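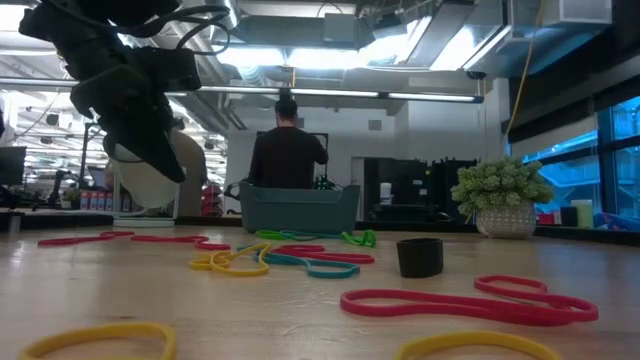

Rubber bands and short cables end up in the same drawer in most workshops, and after a month you can't pull out one without getting six others. Sorting them takes less time than you would think.

Tip the lot out on a bare table and spread it flat with your hand. Work from the edges in. Pull the single loops away first and leave any knot for last. A knotted band comes apart faster if you roll it between your fingers than if you tug at it.

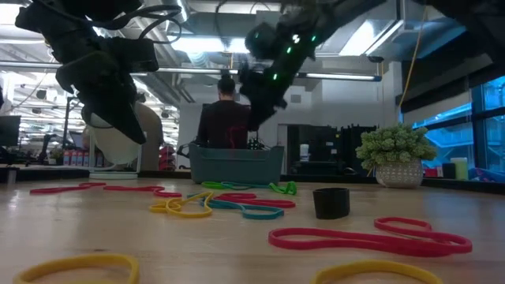 Siham Bennani
Workshop Tips Editor

Sort by width before color. Wide bands go around boxes and rolled drawings, thin ones around pens and small parts. Stretch each band once over two fingers. If it shows cracks or feels sticky, throw it out.

Keep one open bin at the back of the table and drop things in as you go. A bin with a rim is easier to carry when full. Wipe the table when you're done, as old rubber can mark a finish.

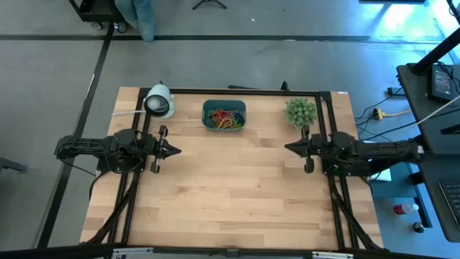 Erano Home Workshop Club

Thin cables can share a bin for a while, but coil each one and put a band on it before it goes in. Don't wrap the band more than twice. Put a lamp beside the bin if the corner is dark, and leave the front of the table clear for work.

Spare bands keep best in a closed jar, out of the sun. We go through ours every January.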